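Six weeks with the Pavix two-arm folding kit: a thread 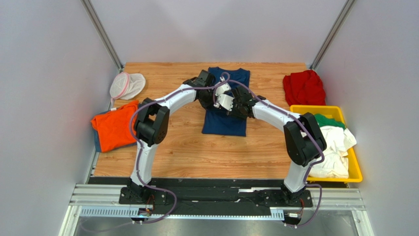 Pavix kit, both arms over a navy T-shirt.

1/ We run a small wash-and-fold counter in Goltedthorpe. In October we took a Pavix two-arm kit on trial from Nunovitz, the dealer for our area. Several of you asked how it went. I'm posting my notes as of 21 November 2025. I paid the normal trial fee and nobody has seen this thread before you.

2/ What you get: two arms on one front rail, a gripper on each, the cables, two small controllers, a power supply and a license for the folding software. You do not get a table, a computer or bins. The listing mentions the computer in small print. It does not mention the table at all.

3/ Table. Ours is plain wood with a clear finish. The manual asks for a matte surface in one color. Dark shirts fold fine on it. Tan and light brown shirts gave the software trouble finding the edges, so those go on a gray felt mat. The mat costs next to nothing, and Pavix should put one in the box.

4/ Setup took me most of two evenings. Bolting the arms down was the easy part. Calibration was slow. You move each arm by hand to a set of marked points, the software checks them, and if one is off you start that arm over. I had to start the right arm over twice.

5/ Speed. A plain adult T-shirt, laid out by a person first, takes 52 seconds to fold. I can do one by hand in a lot less. If you are buying this for speed, stop reading and keep your money.

6/ What it does give me is hands. I lay out a shirt, press the pedal, and go bag an order or answer the phone. On a slow afternoon that works well. On a busy one I end up standing there waiting for it.

7/ Things it folds well: cotton T-shirts, hand towels, pillowcases, kids' tees down to a medium. Things it folds badly: anything slippery, anything with a hood, tank tops. Fitted sheets are listed as "in development." I didn't try one.

8/ Picking a shirt out of a pile is sold as a separate add-on called Pile Mode. We had it for the last 14 days of the trial. It grabs something most of the time. Getting the shirt flat afterward is the weak spot. Sleeves stay tucked under and then get folded in that way. I turned it off for customer orders and only ran it on our own rags and towels.

9/ Cables. Each arm has a purple one running along the outside, and they hang in loops. Leave slack or the wrist pulls up short when it reaches across. Too much slack and it drags on the cloth. I used hook-and-loop ties at the elbow. Check them whenever you move anything.

10/ Grippers. The white fingertips are a wear part. Ours got smooth after a few weeks and started dropping thin fabric. A replacement set came from Nunovitz in the mail and swapping them was quick. Keep a spare set in the drawer.

11/ Noise is low, quieter than the dryers. It does click when the grippers close. You stop hearing it.

12/ Price. The trial fee was $600 a month including phone support. Pile Mode adds $70. Buying outright is a quote, and the quote depends on whether you already have a computer that meets the spec. Ask for the support terms in writing. Mine were different from what the salesperson told me.

13/ Support itself was decent. Two calls, both picked up the same morning. One problem was my fault (loose connector under the left base). The other was a software update that lost my saved folds. They restored them by the next day, but export yours before updating.

14/ I also looked at the Corrigan single-arm folder. Smaller, cheaper, and it uses a fixed plate to make the creases. It only does one size at a time. If you fold the same uniform shirt all day, look at that one first. Our orders are too mixed for it.

15/ Are we keeping the Pavix? For three more months, without Pile Mode. If hooded sweatshirts start working by spring I'll ask for a purchase quote. If not, it goes back.

16/ Questions I keep getting: yes, it needs a person in the room. No, it doesn't sort by customer. Yes, you can change the fold, and the book-style fold is the neatest of the presets. I'll add to this thread when the next update comes out.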